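Bottles lying down or standing up?

Posted Thursday by zarnance_122

I've got 2 wire racks on the gray table now and I can't decide which one stays. My containers keep ending up sideways in the white one, and my sister says they'll leak like that.
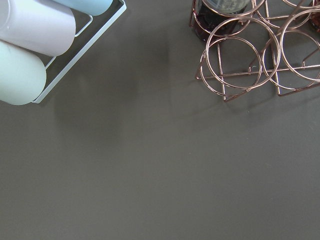 White rack on the left, copper wine rack on the right

mopandglow: Keep the white! Copper rings are pretty but they're a pain to dust.

lilelley35: Disagree, wine rack all the way. I paid $30 for mine and it holds rolled towels too.

mopandglow: Towels?? On a table?

zarnance_122: ok I kinda love the towel idea, trying it tonight

Recent threads
Pantry shelf depth
Wellura hooks won't stick
Dovhaniuk drawer liners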